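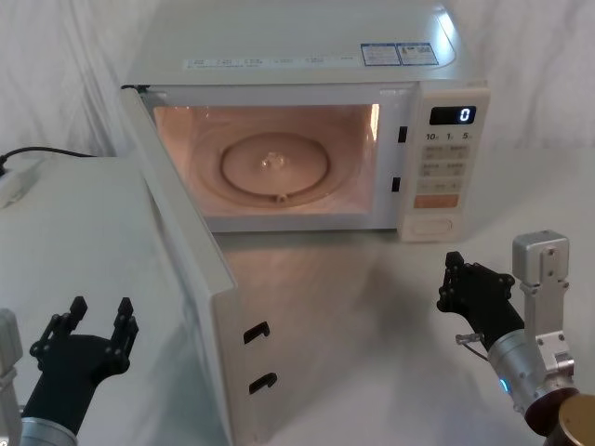

Visit notes, Prestmont appliance fair, 7/23/18

Got in late, parking was a mess, so I did the kitchen hall first and skipped the rest till after lunch. Badge line 3 people deep, fine.

Countertop microwaves are most of hall B this year. Small white ones mainly. Doors standing open, lamps on inside, that orange glow all down the aisle. Makes you hungry for no reason.

Things I look at, same as every year: the turntable, the latches, the buttons. Glass plate with a raised rim is still the standard. Lift it out, check the roller under it, put it back. On two at the Hisent stand the plate sat crooked and rattled when I turned it by hand. Told the guy. He wrote it down.

Latches. Two hooks on the door, two slots in the body, nothing new there. Uma had the nicest click, soft but you knew it was shut. Villca you have to slam. Did it four or five times to be sure and got looks.

Buttons. Lots of flat membrane pads, pale on pale, tiny print. My mother could not read those. I could barely read them, and I had my glasses. Time keys marked 10, 1 and 5 are easy once you know, but is it ten seconds or ten minutes? Had to ask. A big orange button at the bottom of the pad helps alot, you go right to it. More of that please.

Push-button door release versus handle: I still like the button. Less to grab with greasy hands, nothing sticking out in a narrow kitchen. The Villca rep says handles sell better. Maybe.

Prices all over. Basic Uma was 44 at the fair rate, stand 630, cash only, no box. Didn't buy. Carrying it back to the car in that heat, no thanks.

Stand 644 had a cleaning demo, lemon and water in a bowl, wipe down after. Watched the whole thing. Good crowd. She wiped the door edge too, the part everbody forgets.

Lunch: cold sandwich. In a hall full of microwaves.

Washers and dryers in the afternoon, notes on those when I get to it. Next fair is November, same place, supposedly more parking.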